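Subject: Re: [small-arms] wrist dropping under load – found it (long, sorry)

Hi all,

Thanks for the pile of replies, on and off list. I promised I'd write up what happened once I had an answer I believed, and I now have one that I believe most of the way. For anyone who joined after April, the short version is that our little desktop arm has been dropping its wrist in the middle of a move, with the servos still powered and no error from the controller. It would be going along perfectly happily and then the gripper would just nod, like somebody falling asleep on a bus, and a moment later it would snap back up to where it was supposed to be. The snapping back is the part I didn't like. The dropping was only annoying.

Quoting the earlier message so we're all on the same page:

> If it recovers by itself then it isn't a stripped gear, you'd
> have lost your zero. I'd bet on voltage. Put a meter on the
> supply AT THE SERVO END, not at the brick, and run whatever move
> makes it nod. We had an arm from the Nollon kit that did this for
> a month and everyone blamed the firmware. Also please tell me you
> have something in line that cuts the power, because the day it
> snaps back with a hand under it you will be sorry.
>
> Second thing to look at is where the wires cross the elbow. If
> they're tight at full bend they will break inside the jacket and
> look fine from outside.

So, both of those, as it happens. And no, I did not have anything in line that cut the power. I had a power brick I could yank out of the wall if I got down on my knees first. More on that below.

I did the meter thing first. At the brick everything looked beautiful, dead steady, I could have gone home. At the servo end it was a different story. Sitting still it was fine, and with only one joint moving it was fine, but as soon as the shoulder and the elbow started up together it sagged hard, and the wrist servo is last in the chain so it gets whatever is left over. I'd been feeding the whole arm through one skinny pair of wires because that's what came in the bag. I swapped that for a heavier pair and added a second feed that goes in up near the elbow, and the sag mostly went away.

Mostly! I was so pleased with myself that I set it going on the long routine, which is just pick, lift, turn, lower, over and over, and went to make coffee. It got to cycle 273 and nodded. I reset it and it ran fine through lunch. Then it did it again at 420, and after that it wouldn't do it for the whole rest of the afternoon while I stood there staring at it.

An intermittent like that will make you crazy. I changed things I had no business changing. I turned the acceleration down, I turned it back up, I reflashed the controller with the older Pamex build (which made everything slower and fixed nothing), and I swapped the wrist servo with a spare, which I was certain about for most of an evening. The fault stayed exactly where it was. So that's one perfectly good servo I took out and apologized to.

What finally got me there was giving up on the long routine and writing a short, mean one. It's all wrist and elbow, up and forward and down to the left, fast, with a hard stop at each end. I figured if there was a bad wire in there I might as well be rude to it.

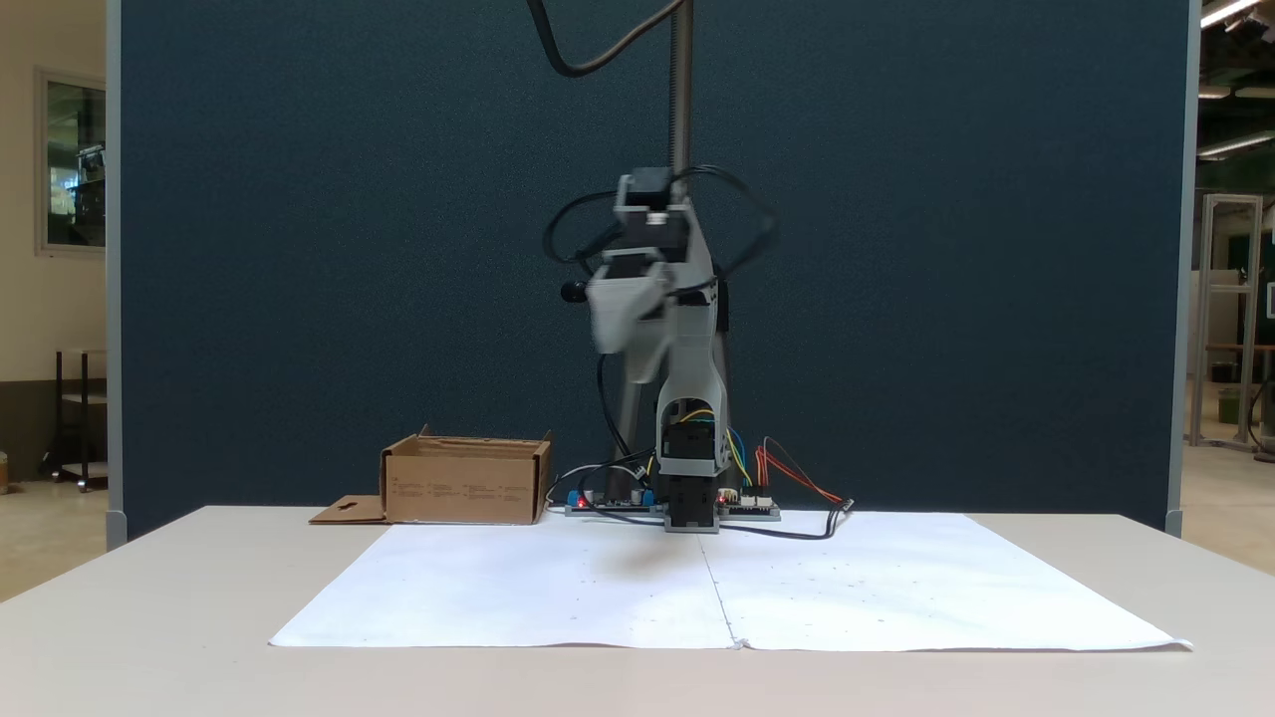
Obradović wrote back off list when I described the routine and said I was testing two things at once and ought to know better, that a hard stop pulls current and flexes the harness in the same instant, so a drop at the end of the move tells you nothing about which one did it. Slow it way down until the current hardly matters, was the advice, and then flex it by hand with the motors off and a continuity tester clipped across each wire in turn.

I grumbled about that for a while, and then I did it, and it took less time than all the swapping had. Motors off, power unplugged, tester clipped on, and just bending the elbow back and forth. The first few wires were solid. Then I got to the signal wire for the wrist, and with the elbow bent nearly all the way forward the beep went away. Straighten it a little, beep. Bend it, nothing. I must have done that a dozen times out of pure joy.

I slit the jacket open and the copper had broken clean through right where the wire comes over the edge of the printed link. The two ends were still touching most of the time, so it looked healthy and tested healthy unless you had it at exactly the wrong angle. There was a little shiny spot on the printed edge, too, where the wires had been rubbing. I had looked right at that spot on at least two different days.

So as far as I can tell I had two faults stacked on top of each other. The sag was real and it was causing most of the early drops. The broken wire was causing the rest, and because fixing the first one made things so much better, I talked myself out of looking for a second.

Now the snap back. With the signal gone, these servos go slack after a moment, and gravity does what it does. When the signal comes back, the servo sees that it's a long way from where it was told to be and goes there as fast as it can, with no ramp, because the ramp lives in the controller and the controller thinks nothing happened. It has no idea the wrist ever moved. I'd been reaching in under that gripper to straighten things out between cycles, with the power on, for weeks. It's a small arm and it wouldn't have taken a finger off, but it cracked one of its own printed jaws doing this and I'd rather it was the jaw.

What I've changed so far:

The harness has a proper loop at the elbow now, with enough slack that nothing is tight at full bend, and it's tied down on both sides of the joint so the flex happens in the loop and not at the edge of the plastic. I filed that edge round as well.

There's a big dumb push switch on the motor supply, mounted at the front of the table where I can hit it with my elbow. The logic stays powered and only the motors lose it. (Do hold on to the arm before you press it if you care about what's underneath. Mine comes down like a dropped spoon.)

I also wrote a few lines so that the controller reads back the wrist position on every pass and compares it to where it ought to be. If it's out by more than 3 degrees it stops the whole routine and waits for me, and when it starts again it starts from where the joint really is and creeps. This should have been in there from day one, and I'm a bit embarrassed that it wasn't.

With all that in place it has done 4,000 cycles of the mean routine without a drop. I know that's no proof of anything with an intermittent, but it's a whole lot better than 273.

Two questions for the list while I've got you. Is anyone using the Brorkus flexible wire on a joint this small? I like how soft it is, but the jacket seems grabby and I'm worried it will stick on the printed parts and pull. And does anybody have a clean way of telling a lost signal from a stalled joint using only position readback? Right now my check stops for either one, which is safe enough, but I'd love for the log to say which it was so I'm not back to guessing the next time it happens.

I can post the readback code if people want it. It's ugly, and half the comments are me swearing at the wrist servo, so give me a day to clean it up.

Thanks again, you lot saved me from buying a whole new set of servos.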